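Mug storage: Himham tray trial, second note

The Himham serving tray went into the Dirnilel break room in August as a replacement for the open shelf. The purpose was to keep mugs in one fixed place between uses. A cream tray with rounded corners and a leaf print was chosen because the rim holds a mug foot without a separate mat. Loading starts at one short end, and each mug is set upright with the handle turned outward.

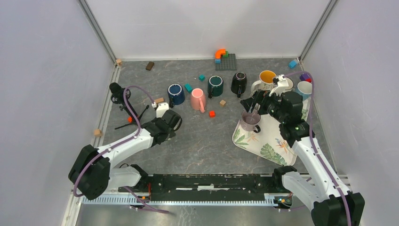 A reader at the Kester site wrote in to say that handles turned outward catch sleeves when the tray is carried, and that their kitchen sets all of them toward the middle. The point is accepted for trays that travel. For a tray that stays on the table, outward handles remain the default.

Load should be kept under 4,000 g. A filled stoneware mug from the Vörös range weighs roughly 300 g more than an empty one, so mugs are emptied before they go on the tray. Clearance between rims is 40 mm. Mugs with no space on the tray stand beside it until the next wash. Wipe the printed surface with a soft cloth; scouring pads dull it.

3 comments | 11 shares
Contact the newsletter desk | © 2019 Dirnilel | Back to top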